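Print | E-mail | 14 shares | 2 comments

3.2 The bench and the work on small boxed electronics

The repair records used in this study come from the Fleker workshop and its smaller branch at Vistavetti. After duplicates were removed there were 1839 records. Each one gives the type of item, the fault as reported, the tools taken out, the parts replaced and the time the item left the bench. Items with a mains lead are dealt with in section 3.3. The present section covers low-voltage items in a small case: timers, sensor units, door chimes, remote switches and the like.

Work on a small case has a fixed order in the records, although the stages are not always written down separately. The case is opened, the board is lifted out, the joints and leads are looked over, any bad joint is remade, and the leads are trimmed. The case is then closed and the item tested. Opening and closing take up more of the recorded time than might be expected from the faults themselves. Clip-fastened cases were slower to open than screwed ones and were more often marked afterwards. In 25 records the case was broken during opening, and all of these were clip-fastened.

The tables at both sites have white tops. Dark screws and clipped lead ends show up well against white, and green boards are easy to find on it. Clear plastic washers are not, and both sites keep a shallow dark dish for them. Mahmoudi's earlier layout notes for Fleker recommend a clear strip of 10 cm along the front edge of the table, with nothing set down in it. The strip was kept at Fleker and mostly ignored at Vistavetti, where the tables are shallower.

Tools were sorted into two groups for the coding. The first group holds, bends or cuts: pliers, cutters, tweezers. The second has a handle and a fine tip and is brought down onto one point: probes, soldering irons, picks. A record was coded as "paired" when one tool from each group was in use over the same item. Figure 4 gives a table-top view of such a pairing, with black pliers or cutters on one side of a small grey box and a long, thick-handled tool with a thin metal tip on the other. A tiny green circuit board is on the table just to the right of the box. The tip is close to the top of the box, and the jaws come in from the left.

Paired use brings its own problem, which is room. The thick handle of a tipped tool needs to lean, and a pair of pliers brought in from the side needs a flat path across the table. With a small case the two are working within a hand's width of each other. Boards, lids and screws left beside the case tend to be pushed along by whichever tool arrives second. Yae Miyazaki, who coded the Vistavetti records, noted 10 entries in which a board was reported as moved or dropped during paired work - all of them on tables without a tray.

Figure 4. Small grey box on a white table, with a pair of black pliers (possibly wire cutters) and a long black hand tool with a thin metal tip. A tiny green circuit board is to the right of the box.

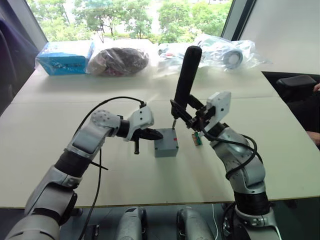
Where should a bare board be put while its case is being worked on?

It should go in a shallow tray at the back of the table, component side up, and be brought forward only when it is wanted.

The trays used at Fleker are the Stiletti pattern, with a low lip and a ribbed base. The ribs keep a board from lying flat on its solder side and leave space to get a finger underneath. Vistavetti had no trays until December and used jar lids, folded card or the bare table. The records from before and after the change were kept apart in the analysis, as the time spent looking for parts was entered differently on the newer forms.

Cable ends were the other frequent source of delay. A lead trimmed too short will not reach its terminal once the board is back in the case, and the joint then has to be made again with a new length. Both sites now ask for the lead to be laid in the case before it is cut. The Mohammed guide, which Fleker gives to new starters, says the same but puts the step after soldering. We followed the workshop order in our coding and marked any record that clearly used the other one.

No attempt was made to compare brands of hand tool. The forms name the kind of tool but seldom the maker, and worn tools were replaced during the period without a note.

Related items
3.1 Sources and coding of the repair records
3.3 Items with a mains lead
Pouran Mahmoudi: Table layouts for small repairs
Trays, tins and jar lids: keeping small parts together

E-mail this section | Print this section
Page updated Wednesday, September 23, 2026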